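# Wildlife and Pest Control: Notes for Session 4

Sep 25, 2022. Read before the practical. Bring the Viltlow site plan from last time.

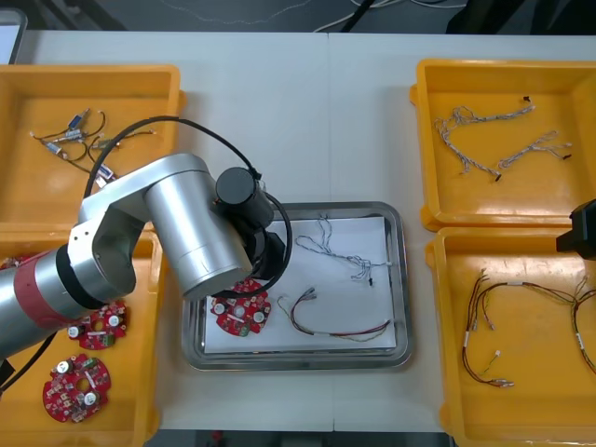

Last session dealt with how foxes get used to feeding near houses. This one is on secondary effects: what happens to animals that were never the target of a control programme. Most of the session uses the Skisidton reserve and the farms along its southern edge.

## 1. Terms

**Primary exposure** — an animal eats the bait itself. The target species does this, but so do wood mice, voles and some small birds if the bait box is badly placed.

**Secondary exposure** — an animal eats another animal that has taken bait. Barn owls, kestrels, red kites, stoats and foxes are the usual cases.

**Sub-lethal dose** — enough to be found in the liver but not enough to kill directly. Keep this separate from "harmless". A bird carrying a sub-lethal dose may still hunt badly or bleed more from a small injury.

**Persistence** — how long the compound stays in the body. Older anticoagulants clear fairly quickly. The second-generation ones stay in the liver for months, so several small meals can add up.

## 2. Why slow poisons are used

Rats are wary of new food. If one feels ill soon after eating, it will avoid that food in future. Anticoagulants take several days to act, so the rat does not link the illness to the bait and goes on feeding.

The same delay causes the problem for predators. During those days the rat is still moving about, often more slowly and sometimes in daylight, and is easier to catch than a healthy one.

## 3. The Skisidton case

The reserve covers 200 hectares of rough grass and wet woodland. There are 21 nest boxes for barn owls, most of them on the farm side. Permanent baiting was in use at the Surnent grain store for years before anyone compared the two maps.

Points to note from the reading:

- The baiting was legal and the boxes were the correct type.
- Bait was left down all year, including when there was no sign of rats.
- Dead rats were collected only inside the building.
- Owl pellets under the nearest boxes contained mostly voles, with some rat bones in winter.

The last point is often misread. A diet of mostly voles does not rule out exposure. Voles go into bait boxes too, and a few rats in a hard month may matter more than a summer of clean prey.

## 4. What changed

The grain store moved to pulsed baiting: bait goes down after signs of activity, is checked at fixed intervals and is lifted when the work is finished. Gaps under the doors were closed and spilled grain was swept up daily. Searches for carcasses now take in the ditch and the hedge line.

The Yoo method, covered in the second half of the session, puts proofing and cleaning first and treats poison as the last step. Its weak point is cost. The quote for proofing one old barn was £3323, against a yearly baiting contract of £2000. Work out for yourselves how many years it takes for the proofing to pay for itself, then say what the sum leaves out.

## 5. If you find a dead or sick bird

Do not handle it with bare hands. Note the place and the time, take a photograph and report it to the wildlife incident line. Keep dogs away. A sick bird should go to a licensed rescue centre, and you should mention possible poisoning when you ring, as the treatment needs to start early.

## For next time

Read chapter 6, leaving out the section on gulls. Write one page on whether permanent baiting can be justified at a food store next to a reserve. The July pellet results will be handed out at the start.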